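Keeping black things black

November 27, 2021

Black fabric is the most thankful and the most unthankful thing in my home, depending on which day you ask me.
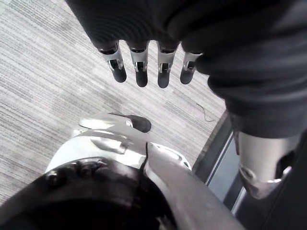
Zorica Shehu wrote to me under the last post that black should never go into the machine at all, only into the bath tub with cold water and a spoon of vinegar, and that people who complain of grey trousers have only themselves to blame. I thought about her comment for a week. My bath tub is small and my back is not so young, so I will keep the machine, but I have taken over a part of her method and I want to write down what I do now.

First, the sorting. I used to make two piles, light and dark, and the dark pile was everything from navy to brown to the red tea towels. Now the black has its own pile. It takes longer until there is enough for a full drum, and in that time the pile lives in a bag on the bathroom door. Before anything goes in I turn it inside out and close the zips. Jumpers and the thick things with a soft surface go separately from towels, always. I learned this in August, when I washed one grey bath towel with a black fleece cover and afterwards spent an evening with a roll of sticky tape. The towel looked very clean.

I wash at 30 degrees, on the short programme, with less powder than the box recommends. In fact I no longer use powder for black, only liquid. The powder left pale streaks in the folds of the heavy fabrics, in exactly those places where the cloth was lying double and the water could not reach well. If you already have such streaks, do not scrub them. Rinse once more in plain water and look again when the piece is dry.

Then the drying. Our flat has a balcony to the south and my mother-in-law believes that sun is good for all laundry. For sheets I agree with her. Black things I hang in the hallway, on the folding rack, still inside out, and the big pieces over two bars so that the air can go between. In winter a thick cover needs almost two days there, and we all walk sideways past it to the kitchen. My husband has opinions about this which I will not write.

About dyeing. Several of you asked if it is worth it. I have done it two times. The first time I used a packet from Zulline, bought at the drugstore, for a cotton bedspread that had gone to the colour of an old blackboard. The packet was for up to 200 grams of dry fabric, and I did not weigh the bedspread. You can guess that it was much heavier. It came out a brownish purple, not ugly, but it was not what I wanted, and now it covers the garden chairs. The second time I weighed everything on the kitchen scales, bought the correct quantity and added the salt as the leaflet says, and my old cardigan became properly black again. The seams stayed grey, I suppose the thread is polyester and does not take the colour. I have got used to it.

If you want to buy new, please touch the fabric before. On the screen all black is the same. There is a shop not far from our tram stop, Omerović, where they have the bolts standing against the wall and the lady pulls them to the door so you can see them in daylight. Next to each other, one black is green, another one is nearly blue, and one is warm like coffee. I took a small piece of my sofa cover in my handbag and we compared for a good half an hour. I bought 9 metres in the end, with the sale price, which is too much for one sofa but I have plans for the cushions too. It is a thick material, it falls nicely in big round folds and does not show the crumbs so badly as the smooth one did. Hairs it shows, of course. For this I have a rubber brush from Kollia that I wet a little under the tap. The sticky rollers also work, only I go through them so fast that it becomes expensive.

One more word about ironing. Black and a hot iron do not like each other, you get those shiny places on the seams and they do not go away – at least I have not found how. I iron from the wrong side, with a thin cotton cloth between, and for the soft thick fabrics I do not iron at all. I hang them in the bathroom while somebody showers and smooth them with the hand.

And storing: I fold the big covers loosely, or I roll them. When I folded them sharp and put them under the winter duvets, there were paler lines by spring along every edge. Now they lie on the top shelf with nothing above. Lavender bags yes, but not the oily ones, I had one spot from these.

Next time I will write about the cushions, if I manage the zips. I have not sewn a zip since school, and the one I practised on last Sunday opens only half of its length. If somebody has a good way to keep the thick fabric from walking away under the presser foot, please leave it in the comments. And Zorica, please tell me how many spoons of vinegar for a machine, and if it goes in the softener drawer or directly on the clothes.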